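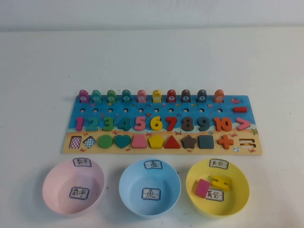

Cinia sucht für den Standort Rernstead eine Person zur Betreuung einer Greifarmzelle (m/w/d), ab September, 19 Stunden pro Woche.

Die Zelle sortiert Fische, Zahlen und »Anderes« in Schalen. Das klingt nach Kita, verlangt aber ein ruhiges Händchen beim Nullpunkt. Sie kalibrieren die Handgelenkkamera, ziehen Schrauben am Greifer nach und führen Kabel so, dass der Arm sie in Frieden lässt. Nach mehr als 900 Zyklen wird geprüft und protokolliert – auch dann, wenn alles läuft. 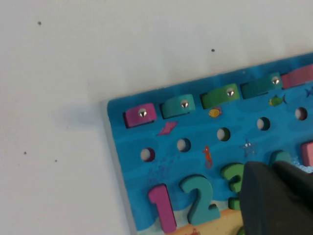

Nanayakkara

Sie bringen Erfahrung in der Instandhaltung mit, besitzen einen Drehmomentschlüssel oder wenigstens Respekt davor und lesen Fehlermeldungen zu Ende. Wir zahlen 3680 Euro brutto im Monat. Der Kaffee ist von Trundia und Geschmackssache.

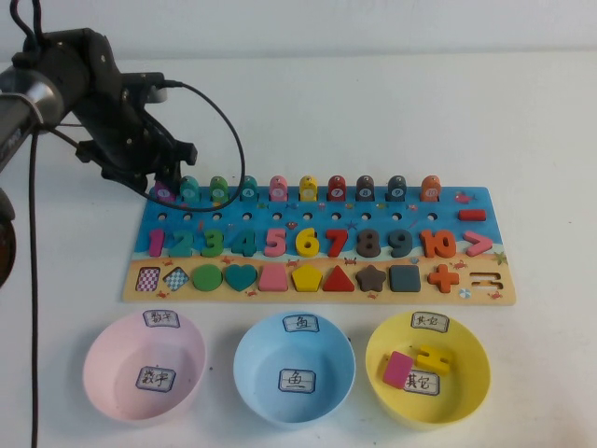
Muss ich programmieren können?
Grundkenntnisse reichen, die Einarbeitung dauert 5 Wochen.

Bewerbung bitte ohne Motivationsgedicht.

Kontakt | © Cinia | Nach oben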